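Reviews > Pantry > Oils & Vinegars > Mivow Olive Oil Home Tasting Kit

Mivow Olive Oil Home Tasting Kit: does it teach you anything?

October 2019
By Dorian Masson

Quick one this month, I'm behind on everything. The Mivow kit has been on my counter for weeks and people keep emailing to ask if it's worth the money. Short version: mostly yes, if you cook with a lot of oil and have never tasted any of it plain. Longer version follows.

What you get. Seven small bottles of oil, numbered, no names on them. Two blue glass tasting cups with lids. A booklet. A pad of score sheets and a sealed envelope with the answers. Price was $78 when I bought mine, it's gone up to $87 now with shipping. Not cheap for what comes to maybe a cup and a half of oil.

The idea is you taste blind. Five of the bottles are extra virgin from different places and different olives, one is plain refined "pure" olive oil, and one has been let go rancid on purpose. You pour a little in the cup, cover it, hold it in your hand till it warms up, sniff, sip, suck some air in through your teeth. You will look silly. Then you write down what you got.

The blue glass is there so you can't judge by color. Which is a good lesson all by itself. I've been buying the greenest bottle on the shelf for twenty years thinking green meant fresh. Color mostly tells you about the olive and when it was picked, and a tired oil can be a lovely green.

First round I did alone at the kitchen table. Big mistake, tasted all seven in a row and by number five I couldn't have told you oil from dishwater. Booklet says stop at four and eat some apple in between. Read the booklet first.

Second round was better. Had Xiaoyan Shao over, and Thierry Mallet, who cooks for a living and was very sure of himself. Thierry picked the refined one as his second favorite. "Clean," he wrote. Well yes, clean, there's nothing in it. Xiaoyan got the rancid one straight off, said old crayons, and the booklet says crayons too so full marks there. I'd passed it as "nutty" my first time round. Embarrasing.

That's the thing about rancid oil, a lot of us grew up on it. Bottle sits by the stove for a year, next to the heat, cap half on, and that flat waxy taste is just what olive oil tastes like to you. After you've had it side by side with a fresh one you can't go back. I threw out two bottles from my own cupboard the next morning.

Peppery burn at the back of the throat - that one surprises people. It's a good sign. Comes from the same compounds that keep the oil from spoiling so fast, and the number 3 bottle had me coughing. Xiaoyan thought something was wrong with it. It was my favorite by the end, over white beans with salt.
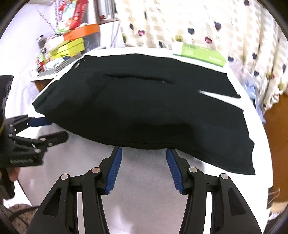
Black gripper, blue pads, folded black fabric on a white table.

Now the complaints. The booklet. It's written by somebody who knows a great deal and wants you to know it. Eleven words for grass. Green tomato, tomato leaf, tomato stem, I'm sorry, I have one tomato plant and I can't pull those apart. A beginner needs "fruity, bitter, peppery, or bad" and the rest can wait. There's a wheel chart on the back page that's printed so small I used my phone to blow it up.

Score sheets are fine but you only get enough for a few people. I copied mine. Lids on the cups don't sit tight, one of them slides right off if you swirl with any feeling.

And the health page. I wish they'd left it out. It goes on about the oil being a cure for this and that and gives no sources. Olive oil is a good fat and I cook with it daily, fine, but I'm not taking a spoonful every morning because a leaflet told me to. Skip that page.

Freshness, too. My bottles had no harvest date, which is a bit rich from a kit that spends two pages telling you to look for a harvest date! I wrote to Mivow and got a nice reply from Maj-Britt Halvorsen saying the oils are bottled each April and the next batch will have it on the label. We'll see. I'd want it on there before paying full price again.

How does it compare? The only other one I've tried is the Ikano sampler, cheaper, bigger bottles, but no bad oil in it and no refined one. So you taste four nice oils and decide they're all nice. Good present. Doesn't teach you much. The bad bottle is what makes the Mivow worth having.

Or do it yourself. Joaquín Carrasco at the Quiambao store in Avurport sells by the half pint from the tap and will let you try before you buy. Get two of his, get the cheapest supermarket bottle you can find, dig out whatever's oldest at the back of your mother's cupboard. Small juice glasses, saucers on top. That's most of the kit for under twenty dollars. You lose the blind numbers unless somebody else pours, so make somebody else pour.

One thing people asked: can you test for fake oil with this? No. And not by putting it in the fridge either, that old trick where real oil is supposed to go solid and fake stays runny. Some good extra virgins stay runny and some cheap blends set up hard. Depends on the fats and waxes in it. A lab can tell you. Your fridge can't. What the kit does is get your nose to where a dull or stale oil bothers you, and for home cooking I think that's more use.

Storage while I'm here: dark bottle or a tin, away from the stove, cap on, use it up in a couple months after opening. Don't save the good one for company. I did that with a bottle from a trip and by the time company came it was crayons.

The leftover oil from the tasting, by the way, dress a salad with it. Except number 6. Number 6 goes in the trash.

Who should buy it: anybody who spends real money on oil and picks by the label. Two or three friends splitting the cost, better still. Who shouldn't: if you only fry eggs in it, save your money. If you already know what you like and it has a harvest date on it, you're there already.

Would I buy again at $78, yes. At $87 I'd wait for a sale or for the dates on the labels, whichever shows up first.

Four out of five. Loses one for the booklet and that lid. Vinegar kit next time if it ever gets here, its been "in transit" for a while.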